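Brolum kraft paper roll, 80 gsm: a long-term review

I bought my first roll of Brolum brown paper for wrapping Christmas presents, which tells you how little thought went into it. It sat behind the wardrobe until spring, when I needed something to cover the dining table before a day of potting on seedlings, and I have hardly been without a roll since. This is my third, so I feel I've earned the right to go on about it a bit.

The one I buy is 80 gsm, which sounds thin if you're used to card and thick if you're used to the stuff that comes stuffed in parcels. It's a good middling weight. You can tear it against a ruler without it wandering off at an angle, it folds crisply, and it lies flat after a minute or two once you've rolled the end back on itself the other way. The first couple of feet of every roll have been a bit curly and creased at the edges, so I save those for lining the compost caddy.

My main use is still covering tables. We had a long day of lino printing for my niece's birthday last August (six girls, a great deal of ink) and I laid two lengths down the trestle and held the edges with Tamix low-tack tape. Please do get the low-tack sort. I had used ordinary parcel tape before and it took a strip of varnish off my mother's gateleg table, and I still put a fruit bowl over the spot when she visits. 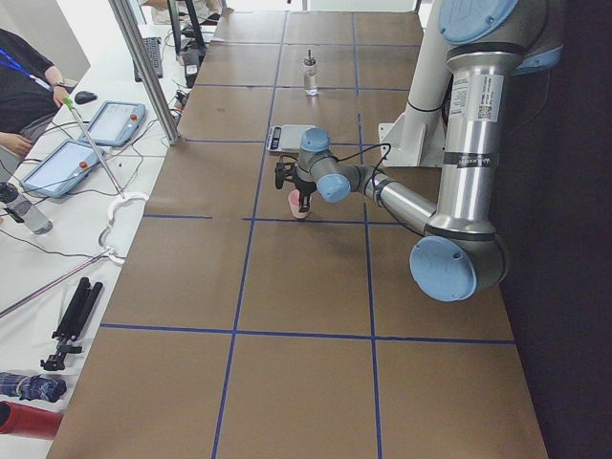
Ink doesn't come through unless you really flood it. Watercolour will, and so will tea, so if you're protecting something precious I'd put an old sheet or a bit of oilcloth underneath. Glue peels away nicely if you leave it overnight. I turn the paper over and use the other side whenever I can - it has a shiny face and a duller one, and the duller one takes pencil beautifully, so it's lovely for drafting dress patterns as well.

I did try the Bassey roll in between, as it was on offer at £13 and the Brolum had crept up. It's a perfectly decent paper but noticeably softer, and it went fluffy where elbows had been resting on it. I used it up on parcels, where it did very well.

Grumbles, then. The cardboard core is flimsy and on my second roll it had been squashed flat, so it wouldn't turn on the wall dispenser and I had to push a broom handle through. The end is also stuck down with far too much glue, and you will lose a good hand's width getting it started. I'd love a narrower width for shelves, too.

I get mine from Parkthorpe, who deliver it in a proper long box. Four stars from me, and it would be five with a stronger tube.

Reviewed July 13, 2023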